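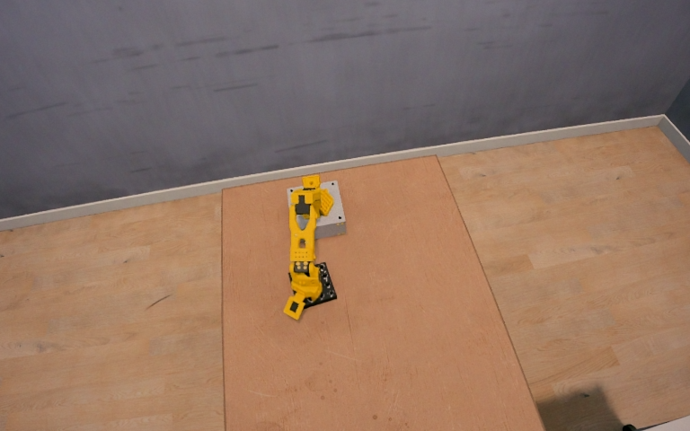 Yellow robotic arm on a plywood board.

September 18, 2023

Quick one because I've got stock to price up tonight and the van's still full.

So the letter came. Everyone at Prandari got it, same wording, tucked under the shutters. Grivov are putting the pitch fees up from October. 40 a week on top of what we pay already. And the fee goes through an app now, Trukura, which takes its own cut each time. No more paying in cash at the office window. No more office window by the sound of it.

I've had my stall there long enough to know what a bad winter looks like. Buttons, zips, thread, elastic, the odd roll of lining when I can get it cheap. People don't spend much on any of it. A good day is a lot of small sales and one bride's mother. Put 40 on the week and that's the first morning gone before I've sold a thing, and mornings are when my regulars come.

The letter says "investment in the visitor experience". Fine. What visitors. The ones I know want the roof fixed over the fish end and somewhere to sit that isn't a crate. They've spent money on signs. Very nice signs. One of them points at a wall.

The bit that really got people going was page two, where it says food-to-go traders coming in new get a lower rate for their first 20 weeks. So the new ones pay less than the old ones, for better pitches, by the doors. I've nothing against the new lot. The dumpling couple are lovely and they work harder than I do. They brought customers in all through August when it's normally dead. But it's not them who set the rates and it's them who are getting the filthy looks now, which I think is a rotten trick to play on anybody who's just signed up and bought a fryer.

I said this to Corina Sutter when we were packing down and she wasn't having it. Corina does cheese and eggs, two along from me. Her view is that if you take the cheap rate you knew it was cheap. My view is how would you, you see a number on a form and you say yes. We went back and forth while she wrapped the last of the hard stuff and then she gave me a bit of rind for soup so I think we're alright.

Oh and she's worked out what the app costs her. Not just the fee, but the card side of it as well, if we all have to move over like page three hints. She turns over a lot more than me and her margin is thin. Eggs especially, there's nothing in eggs. 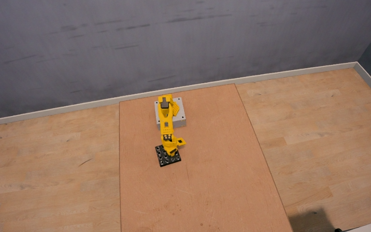
Anyway we rang the number on the letter. You get a menu, then a different menu, then a very polite lad who can't tell you anything except that it's all in the letter. I asked whether an existing trader could give up a pitch and come back in as a new one. He said he'd have to check. I don't think he'd been asked that before. No call back yet.

What I'd like to know, in no order:

Do the rates freeze after this or is it every October now

Who pays when the app's down (there's no signal at all behind the meat counter, never has been)

If you miss a week for illness is it still charged. It wasn't under the old owners, you just told them

Can we still swap pitches between ourselves

Old Schnyder's had the hardware unit on the corner since before I came and I went in to ask him what he thought. He's on a proper lease so it's not the same for him, his doesn't change untill it comes up for renewal. But he told me when the multi-storey shut he lost a third of his trade in a season and it never came back, and what saved him was key cutting. One small boring thing that people can't get on their phone. I've been thinking about that since. I could do zip replacements. I've got the machine at home doing nothing, and I get asked for it every week and send them to the dry cleaner, who charges a fortune and takes ages over it.

Would need a socket though. Sockets are extra. Page four.

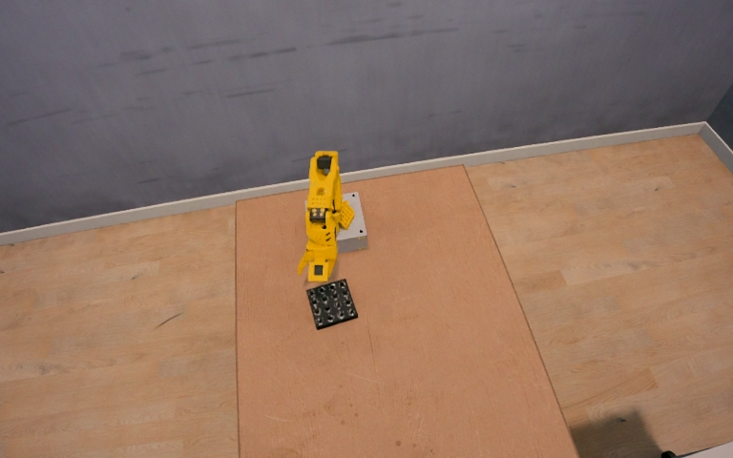 The arm folded forward, with the board under it.

Sums then. Rough ones, done on the back of a delivery note. I've got 3,000 put by for the business, and it was meant to be for a newer van. If I stay as I am and nothing picks up, the extra comes out of that and I don't want to look at how fast. If I drop to fewer days I save on the fee but lose the regulars who come midweek, and those are the ones who knit, and knitters buy buttons all winter. If I do the zips I need the socket and a lamp and somewhere for people to leave a coat with a ticket on it. Can't hang coats off the front, they measure how far you stick out now.

My sister says go online. My sister has never tried to photograph navy thread next to black thread.

There's talk of everyone going in together and writing back, one letter with all our names. I'll sign it. Corina says she'll sign if it doesn't moan about the food people, so that's her coming round a bit, though I wouldn't say so to her face. Someone needs to write the thing first and I can feel it being me. If you've got a stall anywhere and you've been through this with a new owner, leave a comment, would be good to know what wording got an anwser and what got ignored.

Seven boxes of bias binding to price before bed. Also if anybody wants dark green toggles, the big ones, I ordered double by mistake and they're going cheap.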